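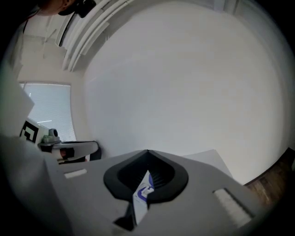

Jucélia Mendonça and Nivaldo Moura
March 21, 2023 · Reading time: 4 minutes

Chapter 3
Paper in the Home

Search this book Enter a word or topic Go

Most people handle paper before they have finished breakfast. It holds the tea, wraps the bread and carries the post. In this chapter we look at the thin papers made for household use, how they differ from writing paper, and why the difference begins in the pulp.

Writing paper needs a smooth, firm surface so that ink stays where it is put. Tissue needs the opposite. Its fibres are laid down thinly and dried on a large heated cylinder, then scraped off with a blade. The scraping leaves tiny folds across the sheet, called crêping, and these make it soft and stretchy.
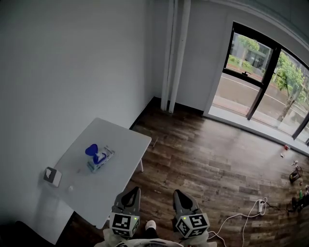
Fig. 3.1 Tissues in a box on a side table.

Facial tissues are usually folded into one another, so that pulling one sheet brings up the edge of the next. The number of layers is known as the ply. Two thin plies bend more easily than one thick one of the same weight.

Small packets are made from heavier paper, often coated on the inside to keep out damp. Section 3.4 follows one order of 81 reels from the Carnorton mill to a packet maker in Itcombe.

Before reading on, collect a few kinds of paper from your home. Tear each one in both directions and note which way it tears straighter. You will need your notes for the exercise on page 24.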